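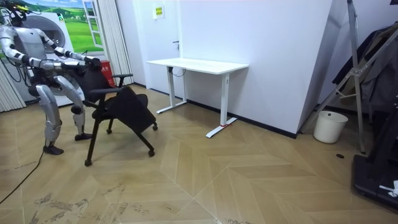
Evcombe Unit 4: Moving furniture with a humanoid

3 comments 20 shares

Site rules apply to every lab, including the Pandton annexe.

Walk the route first and clear loose cables from it. Both hands must be closed on the load before the first step. Furniture on casters can roll or swivel under a light push, so keep the speed low and stay out of the path of travel.
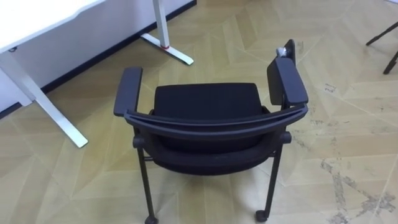

Record the release point in the Surkari log, along with any contact with walls or desks. If the grip slips, stop the run and reset from standing. Read the Carvalho handout on emergency stops before the July prac.

188 views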